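Clurkstead shared kitchen - notes from the December get-together

Present: Lev Koval, Zlata Zinchenko, Yasaman Ebrahimi, Jonatan Lindholm and me (Svyatoslav Hrynyshyn, taking notes again, so blame me for the spelling!). We got going at 9 with coffee.

Last month's notes were fine with everyone. Lev paid Palamarchuk the 225 for shelving, and that leaves us 537 in the kitty - more than I expected, and Zlata did a little cheer.

Cupboards. Yasaman wants one shelf per household with names on it. Jonatan would like the tall shelf left open for everybody. We went back and forth on this for ages (I sided with Yasaman) and agreed to try her way until spring.

Dish towels. Zlata will order more from Erkatex, up to 38 and no higher.
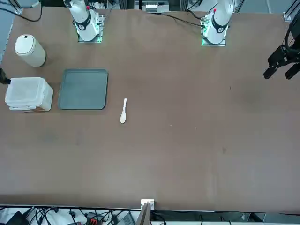 Lost and found took up the rest of our time, and I really want this stuff gone before the holidays. The clear plastic box with the latch would be great for tea bags if no one claims it, and Lev has his eye on the gray-green tray. Zlata thought the white canister might belong to her sister, so she'll ask. The little white spoon goes in the drawer with the others.

Jonatan to put a note by the door. Yasaman to label shelves. Next time we're at Lev's place, and he's promised soup.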